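"My mother sold by color, I sell by smell"

Kristýna Jurčo has a small fruit shop in Witgate, on the corner where the bus to the hospital makes its turn. The shop is called Nunico. When I come in the morning she is already working for hours, and she speaks with me while she opens the boxes.

I ask her first how she came to this work. "I did not choose it," she says. "My mother had the shop and in August her back became bad. I said I will help for one month. This was 12 years ago."

In the beginning she made many mistakes with buying. She remembers one winter when she ordered 700 kilos of clementines because the price was good. "They were beautiful, and they had no taste at all. People bought them one time and then they looked at me in a different way. I gave the last boxes to a farmer for his pigs." After this she started to taste from every delivery before she signs the paper. Her supplier, Sjögren, did not like it at first, but now the driver waits and drinks his coffee.

What should a customer look for in a mandarin? She takes one in her hand and closes her eyes for a moment. "Weight. It must be heavier than you expect. The color tells you very little. A fruit can be deep orange and dry inside, and another one is still yellow on one side and it is full of juice. And you must smell it near the stem. My mother sold by color, I sell by smell."

She also does not like when everything in the bowl is the same size. Small ones are for children and for the pocket, she explains, and the big ones are for the table after dinner.
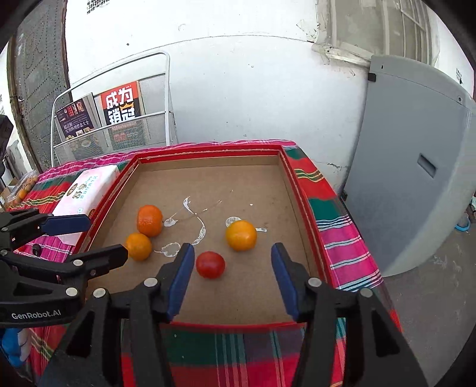 Keeping fruit at home

About the refrigerator she has a strong opinion. Mandarins can go there if you want to keep them for 2 weeks, but they should come out one hour before eating. Tomatoes should stay outside. "A cold tomato is only water with a skin. I say this to my own sister and she still does it."

She advises to put the fruit in one layer, and to turn it every few days. If one piece becomes soft, it must go away the same day. Plastic bags she does not give anymore, only paper.

The big supermarket opened last year on the other side of the river. I ask if she is afraid. She thinks for a long time. "I lost some people, yes. The rent is now 1,000 a month and I have to count more carefully. But the old ladies come here, and the students come when they are sick and want a lemon."

A man comes in and asks for pears. She tells him that today's pears are not good and he should come back tomorrow. He buys onions.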